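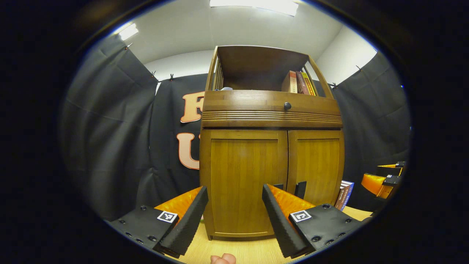
February, getting on for half past ten at night

Home from the pictures with sore feet and half a choc top down my good cardigan, and I can't sleep until I've written some of it down, so the kettle's on and the cat has been let in.

I should start by saying I nearly didn't go. It was still sticky at six o'clock and the fan was going and I had my shoes off, and once the shoes are off in February it takes a fair bit to get me out the door again. But I'd been saying since before Christmas that I'd see Kelemen on the big screen while it was still on one, and the Ellell only had it down for 2 more nights, so up I got. I had toast standing at the bench and caught the ten to seven bus, which came at seven.

The Ellell looked lovely. They've repainted the foyer, a sort of mustard, and the old ticket window is back in use after all those months of buying your ticket from the same girl who does the popcorn (she still does the popcorn, she just has a bit of peace now). I had a long chat with her about how it's been going. She said the first week of Kelemen was dead quiet, eight people one night, and then word got about and by the third week they'd had to shift it out of the little upstairs room and into the main one. It's been creeping up ever since. Last Saturday they turned people away! For a two-hour film about a ferry pilot, with hardly any talking in it until he goes ashore!

I do love it when that happens. You get so used to the other way around, everything in one weekend and then gone before you've found someone to go with. Horkov was like that. I must have heard the ad for it 2000 times over the summer, every time I turned on the cricket, and then it lasted a fortnight. I did see Horkov, and I didn't mind it, but I couldn't tell you now how it ended. Something with a train.

Anyway, Kelemen. Hamish Nepia is the pilot and he is just marvellous. I'd only known him as the funny brother-in-law in that telly thing, always coming through the back door with a carton under his arm, and I wasn't sure I'd be able to take him seriously. Well, it took me until he put his cap on. He's got heavier and he's let his beard go grey, and he does this thing where he listens to someone and you can see him deciding not to answer. There's a long bit near the middle where he's sitting in his sister's kitchen while she reads him their father's letter, and they leave the camera on him the whole time, and I noticed I'd stopped eating. The fellow next to me had his hand over his mouth.

The sister was good too, though I thought they could have given her more to do in the second half. She goes off to the city and we only get her on the phone after that. And I wasn't keen on the music over the storm. It was a good storm, it could have managed by itself. I'd have trimmed the wedding as well, lovely as the dancing was, as my left leg had gone to sleep by then and I was wriggling about like a kid in church.

At the end they clapped. I haven't heard clapping at a film in I don't know how long, and it wasn't only one row of us, it was the whole place, upstairs too. Then we all stood about in the foyer being shy with one another and not quite wanting to leave. A woman in a green raincoat told me it was her third time and she'd brought a different daughter each go.

There was a sheet up on the noticeboard with the takings for the month, which they've always done at the Ellell and I've always liked, and Kelemen was on top with Zornuvach second. That's the one with the space miners. Zornuvach has had 101 sessions here since it opened and Kelemen not half that, so good on it. I've promised to take my nephew to Zornuvach before school gets busy, and I'll probably enjoy it more than he does. The girl at the counter says to sit well back, it's very loud.

Missed the nine forty bus by the length of the street, of course, and walked. It had cooled off beautifully. Someone along the river was still watering their tomatoes in the dark.

Must remember to ring about the gutters in the morning, and to put the cardigan in to soak. Cold water, Mum always said, for chocolate.

Older entry | Newer entry | All entries | Films | Garden | About me

Comments

Marg by the bay: Oh I'm so glad you got to it! We went in the second week and there were maybe a dozen of us. I cried at the letter and again at the dog.

tealeaf: Agree on the music in the storm. My husband liked it, but he likes everything loud. Is the Ellell still doing the cheap session for pensioners?

P. in the hills: I liked Horkov. It was a tram, not a train!

Words by me, please ask before borrowing any. Back to top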